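February 2018

Up before eight and went over to Florian Prantl's shop with the arm parts from Zukoser. Cold walk. He had already cleared a table and put coffee on. We spent the first hour on the wiring because one of the servos kept twitching whenever the second one was plugged in. Florian said power supply, I said loose ground. We swapped the supply and it still twitched, then I pushed the ground back in and it quit. He did not say much about that.

The job for the week is small. Pick up a flat piece, carry it, set it down in the right place. Ottilie wants to know if something like this could sort the leftover tiles and discs at the Trarnlow store, which she now does herself at closing. She says it takes her nine minutes on a good night. I told her not to throw out the bins yet.

I worked with a yellow disc and a red square on the plywood board, with the arm at one side and the little circuit board over by the edge. Flat pieces are harder than I thought they would be. A cup or a block gives the fingers something to close on, but a tile lies right down on the wood. 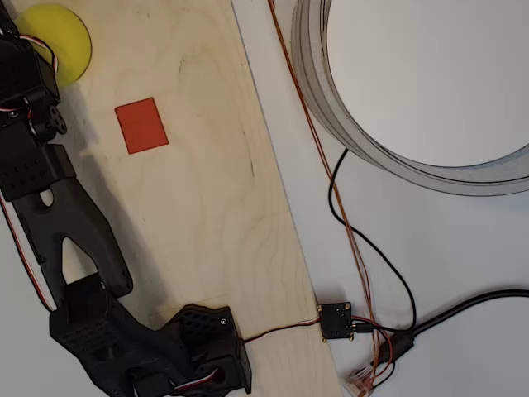 Can a machine do the closing-up chores at a store yet? Only a few of them, and only with a person standing close by to fix what it drops.

We ran 144 tries between lunch and dark, and I wrote each one down. It got 122 if I count the ones where the piece landed crooked. Ferdinand Berchtold stopped in and thought that was very good. Ottilie would not think so. If she put one tile in every seven or so on the floor, she would hear about it.

Gebhard Lanz called about the Akcombe order and I forgot to ask him about longer screws. Need to call back. Also need rubber for the fingertips - Florian thinks a cut-up bicycle tube will do.

Home late, soup, washed the dishes by hand. Tomorrow I will try the red square alone and slow the arm down.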